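Chapter 6
What Do Audience Figures Measure?

Open any newspaper on the morning after a big final or a royal event and you will find a number. So many million people, it says, watched. The number is printed without a margin of error and usually without a source, and by lunchtime it has been repeated so often that asking where it came from seems rude. This chapter asks anyway.

Take the case of Arnville, a town we will come back to in Chapter 8. For years the local station told its advertisers that 40 per cent of homes tuned in to its early evening news. The claim rested on a panel of 341 households, each paid a small sum to keep a diary. Emerson Sales, who went back over the diaries long after the station had closed, found that 178 of them had been filled in with one pen, in one sitting, at the end of the week. People had written down what they thought they usually watched. Some had entered a programme that was dropped from the schedule that week.

None of this makes the panel worthless. It does mean that the 40 per cent was a figure about memory and habit, and perhaps about wanting to look like the sort of household that watches the news. The advertisers were buying something else. 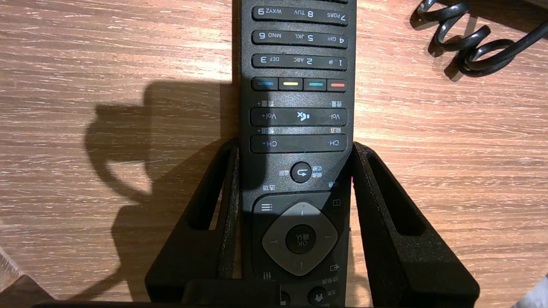 Meters were supposed to put this right. A box attached to the set records which channel is on and for how long, and it has no wish to please anybody. The trouble is that a box knows about the set and very little about the room. A television left on for the dog scores the same as one watched by a family of five. Later systems asked each person to press a button on arriving and again on leaving, and so brought back the very thing the meter was meant to remove - somebody has to remember, and somebody has to bother.

Vanderleia Sampaio's study in Bragança is often quoted as proof that button systems work. Read it closely before you quote it. Her 900 viewers had agreed to take part, had been visited at home and shown what to do, and knew that their answers would be checked. She says as much herself, in a section that those who cite her seem to skip.

The newer streaming figures, of which the Drernudell reports are the best known, deserve no more trust merely for being larger. A "view" in those reports may be two minutes long. The definition has changed twice, each time in a way that made the totals go up, and old and new totals still appear side by side in the same charts.

We begin in section 6.1 with the diary method and the Rometstead survey, where the original forms have survived and can be compared with the published results.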